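Notebook, bimanual cell
March 5, 2023
Table sorting stack, planner and perception side

Carrying on from the last entry. The goal for this block is still the same: both arms working in the middle of the table without the planner giving up or serializing everything. The bowls-and-plate task is a decent test of that. The objects sit close together and the two wrists want to be in the same place.

Where things stood this morning

The Wokent planner was treating each arm as a static obstacle while it planned for the other one. It works when the arms keep to their own halves. It falls over when both grippers have to come down near the center, as the second arm sees a wall where the first one is parked and returns no path. The retry loop then asks the same question with the same start state, so it fails the same way until the timeout. I cut the retries down to two and made the second one jog the waiting arm back before asking again. That got rid of the long stalls but did nothing for the underlying problem.

Changes made

1. Replaced the static obstacle with a swept volume sampled from the other arm's committed trajectory. The trajectory message already carries timestamps, so there was nothing to add on the driver side.

2. Padding around the gripper links is now a separate parameter from padding around the arm links. The old shared value was set for the upper arm and was much too fat for fingers. Finger padding is 8 mm for now. The cables at the wrist are not in the collision model at all and should be. They get a rough capsule for the moment, attached to the wrist link.

3. Moved the frame rails and posts out of the hand-written scene file and into the Nägeli calibration output, so that they shift with the table when we recalibrate. The old file had the back rail slightly off and the planner was refusing poses near it that are fine.

4. Clock handling. The wrist cameras and the head camera were stamped by different processes. Both now go through Stillar, which stamps on arrival and logs the offset. It's still arrival time and not exposure time.

Perception notes

Wrist view first. The fingers take up a lot of the lower part of the image and they are dark on both sides, so the segmentation kept proposing them as an object. I added a fixed mask per gripper, drawn with the jaws open. It will be wrong when the jaws are closed, and it needs to be driven from the gripper position. Left that as an issue in the tracker.

The bright band on the tabletop is the other nuisance. It runs toward the gap between the fingers, which is exactly where the grasp scorer looks. With nothing on the table in that view, the scorer still gave a candidate there. I raised the score threshold from 342 to 400 (raw units, before normalizing) and the false candidate dropped out. I don't love fixing it with a threshold. A better fix would be to compare with the depth estimate and throw out anything with no height.

From the head view the colors separate well. The lime-green plate, the magenta-red bowl and the teal-blue bowl are all far apart in hue. The trouble is occlusion. Once a gripper is over the plate, the visible part is a sliver and the ellipse fit goes wild. The tracker now freezes the last good fit when the visible area drops under a limit and marks it as stale, and the planner is allowed to use a stale pose for up to 400 ms.
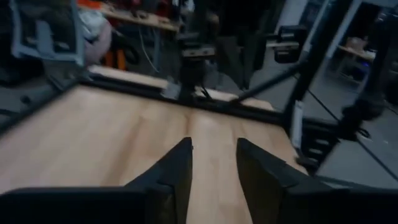
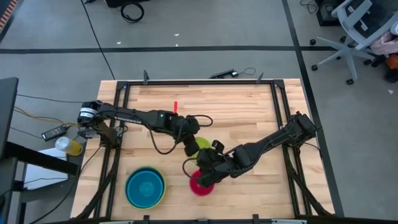

Close-in configuration

Having both grippers near the center, one over the plate and one over the magenta-red bowl, is the case I have been using for the swept volume work. With the old padding this pair of poses was reported as in collision. With the split padding the checker passes it, although the wrist cable capsules now come back as the closest pair, which matches what I would expect from the way the cables loop out.

Replayed the joint log from that configuration through the checker offline, 676 states in all. No collisions reported, and no state where the old and new checkers disagree on arm links. All of the disagreements are on the fingers and wrist. That's what I wanted before turning it on for anyone else.

The small red block toward the back is in the object list but has no task attached to it. It kept being picked as the nearest graspable thing for the left arm, so I set it to ignore in the task file. Take that line out if you want it back.

Things that went wrong

- The swept volume update blocks the planning thread while it samples. Visible as a hitch at the start of each motion. Needs its own thread, or coarser sampling.
- Stillar dropped its config on restart and came back with default topic names. The Cernulcombe launch file sets them too late. Moved the call up, but have not tested it from a cold boot.
- One plan for the right arm went the long way around, legal but ugly. The joint limit cost was zero in the config. I must have turned it off when testing something else and left it.
- The stale flag is not shown in the viewer, so a frozen plate pose looks just like a live one. Confusing. I lost time on it.

Settings as left tonight

Planner: swept volume on, split padding on, two retries
Grasp scorer: threshold 400
Tracker: freeze on occlusion, stale limit as above
Gripper mask: fixed, jaws open only
Joint limit cost: back to the previous value
Branch: bimanual-sweep, not merged

Next

Drive the gripper mask from jaw position. Put the stale flag in the viewer, even if it's just a color change. Move the sampling off the planning thread and rerun the same log to compare. After that, try the handoff motion again, with the left arm yielding first and then with the right. The current priority rule always favors the left arm and I can't find a reason for it in the code or in the older entries. If anyone remembers why, write it in the margin.

The full recalibration stays on the list for May unless the table gets moved before then.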